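Call for Participants: Sorting Household Odds and Ends (Paid Study, September)

The Prurley Study of Everyday Sorting
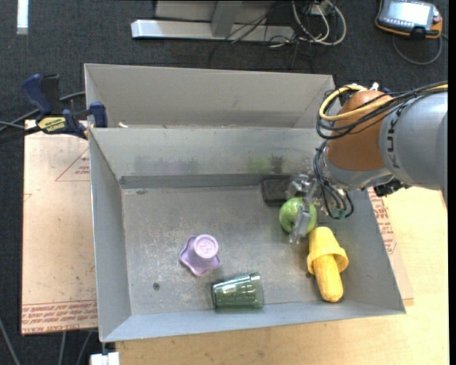 Cups, an apple and a yellow toy in one of the metal bins.

Prurley is looking for adults to come in and put mixed household things where they think those things belong. Two visits, three hours each, $210 in total, paid at the end of the second visit.

I should say up front that I have doubts about most of what gets written on this subject. Every few months there is another article claiming that people who sort by color think one way and people who sort by use think another way, and that you can learn something about yourself from your kitchen drawers. I have read a lot of these. Most of them rest on a handful of college students and a questionnaire. I don't believe a questionnaire can tell you where a person puts a cup. People say they keep the drinking things together, and then you visit and there is a tumbler in the bathroom and another one holding pens.

So we want to watch people do it, with a mixed lot of objects, and write down what they do. It may show nothing. My colleague Ehsan Ranjbar thinks we will find steady habits that carry over from the first visit to the second. I think a good part of it will be mood and whatever was closest to hand. We have agreed to publish either way.

What you would be doing

You will get a mixed batch of small things: cups, tumblers, fruit, toys and similar. Some are easy to place. Others are awkward on purpose. Does a toy stuffed into a cup count as a toy, or do you deal with the cup first? Does an apple go with food if everything near it is plastic? We will not tell you. You sort, you put things down, and when you think you're finished you say so.

The second visit is more of the same with a different batch, plus a talk of half an hour or so with Omid Ansari, who will ask why you put certain things together. You are free to say you have no idea. We would prefer that to a reason made up on the spot to please us, and we suspect a lot of earlier studies are full of those.

What this is not

It is not a personality test. You won't get a score, a type or a printout about yourself. It is not training in how to be tidy, and we have no opinion on your house. It won't help you declutter. If a friend told you this was a free organizing class, the friend was mixed up.

Who can take part

Adults 18 and over who can stand or sit at a work surface for an hour at a stretch, with breaks. Chairs are provided. You need to read and speak everyday English. We want people who are messy as well as people who are neat, and in the pilot we got far too many of the second kind. If you label your spice jars you are welcome, but please understand that you are already well represented.

We can't take anyone who works as a professional organizer, or anyone who took part in the pilot. If you are color blind, please apply and mention it on the form.

Pay and practical matters

The $210 covers both visits. If you come only once you will be paid $100. Bus fare is refunded with a receipt. Parking is not, and the lot fills up by 9 a.m., so plan for that.

Visits run in September, mornings and afternoons, at our rooms in the Fleravier building. Use the side entrance. The front desk belongs to another tenant and they are tired of giving directions.

Notes are kept under a number and your name is stored separately. You can stop at any time. If you stop partway through a visit, that visit is still paid.

How to apply

Ask for the short form at the Prurley office, or leave a message with your name, a phone number and the times of day you can come. Bijan Daneshvar handles scheduling and will call you back within a week. Places are given in the order the forms arrive, except that we will hold some back for the messy.

Questions about pay or privacy also go to Bijan. Complaints about the premise of the study can come to me. I probably share them.

Hooman Naseri
Study lead, Prurley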